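Progress report no. 2, Ciltarel packing pilot
To: Goossens program office
From: Azadeh Jafarzadeh, site lead, Skison, Kavivholm
May 24, 2020

Short one this time, sorry, written between two shifts. Spend sheet comes separately. Questions to me, not to the floor please, they have enough on.

Where we are

Demonstrations recorded and accepted: 363. Target for this period was 390. So 27 short. Most of the gap is the first stretch, when people were still learning to hold the grippers and we threw out a lot of takes. Pace is fine now, I expect to close it early in the next period.

A reminder of the set-up for whoever reads this new at your end. Packers do gift sets: a soft toy, a bath puff, wipes, some textile, box or bag. Mixed goods, never the same order twice, which is why the old fixed line never touched this work. In Ciltarel the packers do the handling themselves with hand-held grippers, camera on the tool, and the recordings go to train the arm. No arm on the floor yet. That is planned for October and not before.

Soft goods

Started with hard boxes in the last report, moved to plush this time. Harder than we planned for. Plush squashes, so people close too far and the toy twists when they lift. What helped: take it across the body and stop closing when the fabric gives. The packers worked that out between them in a morning, our written instruction said something else and has been corrected.

The small strawberry is now the item we start everyone on. Both fingers on the sides, leaf cap left clear, then over to the box.
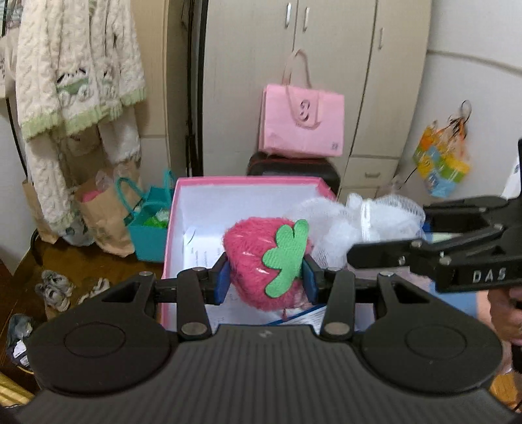 Two-handed work

One gripper in each hand is where the time goes. Packers are used to holding with one hand and tucking with the other, fingers do a hundred little things. With two grippers they have to decide which one holds. First tries were slow and some people got annoyed, fair enough. We now start everyone on one gripper and add the second later. Rejected takes dropped after that.

Still bad: thin cloth, and anything that hangs. Scarves especialy. I would like to leave scarves out of the October scope, see the end.

What changes for the packers

You asked for more on this so here it is.

Job content. A recording shift is not a packing shift. It is slower and you have to concentrate more, same move many times with small differences. Some like it, it is a break from the rate board. Others find it dull and said so. We let people opt in per shift, no pressure, and nobody's packing rate is counted on a day they record. That last point had to be fought for with planning but it is now in writing.

Hands and wrists. Main complaint. The tool is held out in front and the weight is all forward. After a long block people feel it in the forearm. We cut the blocks down to 13 takes and then a change of task. Complaints went down, not to zero. Occupational health has been round once and wants a look at a support strap. Cost is small, will come out of the existing equipment line.

Pay. Recording shifts paid at the packing rate plus the training supplement. There was an error in the first pay run, supplement missing for part of the group. Fixed and back paid. I apologised in person, it did cost us some goodwill.

Worry about jobs. It is there and I won't pretend otherwise. The question comes up at every meeting: are we teaching the thing that replaces us. What I can tell them today is what is in the agreement, no loss of posts during the pilot, and the arm goes on the repeat orders first while mixed sets stay with people. What happens after the pilot I can't tell them becuase I don't know. It would help a lot if Goossens could say something on this before October, even two lines.

Skills. Several packers now check takes themselves, mark the bad ones and write why. It wasn't in the plan. They spot a poor grip much faster than the engineers do. I want to make it a proper role with a grade attached, HR has the draft.

Cluttered surface

Up to now mostly tidy layouts. Moved to full ones, goods lying over each other, packs at odd angles, different cloths underneath. Closer to what the bench is like in a busy week. The packers asked for it, they said the tidy takes looked nothing like their job. Lifting a light toy off a thin cloth without bringing the cloth along is the one to practise.
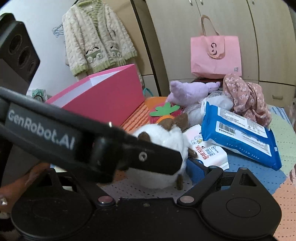

Problems and delays

- Storage ran full once, lost an afternoon. More disk ordered and in use.
- Wipes packs: shiny film, the fingers slide. Trying a different pad.
- Spare grippers late from the supplier. We have been sharing, so some waiting around.
- Consent forms: all 100 percent signed, but the new version with the longer retention period still has to go round. Nothing recorded under the new terms untill that is done.
- Labels on some takes were wrong (toy type mixed up). Being redone by the checkers, nearly through.

Next period

Close the gap of 27. Then bags, handles included, which will be ugly. Second group of packers trained by the first group, not by us. Wrist support tested. Floor meeting with the works council before any arm is delivered, they want to see the safety layout first and so do I.

Need from you

1. OK to drop scarves and other thin cloth from the October scope.
2. A written line on posts after the pilot.
3. Agreement that checker hours can be booked under training. Currently I'm hiding them in overhead and that can't go on.

Item 2 is the urgent one. Spend sheet to follow when finance has signed it.

Azadeh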